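Killudura puts hand-held grippers head to head

Cumudville, August 4, 2020 - Killudura today opens its side-by-side gripper trial, first planned for May. Two hand-held models, the Jola and the Mitsotakis-Vlachou. Same table, same objects, 40 goes each per object. Tins, boxes, cups, the usual awkward stuff.

"Padded fingers grip well but they wear, and we want to know how fast," said Mitra Golestani, who runs the trial. "Shiny round things are the hard ones. Slippy sides, not much hieght to grab."

Scores will cover slips, drops and time per pick. Pads get changed only when a finger fails, not before. Full results free to all, raw logs included. Makers wanting a third model tested should get in touch now, places are limted.

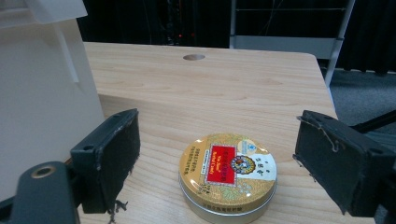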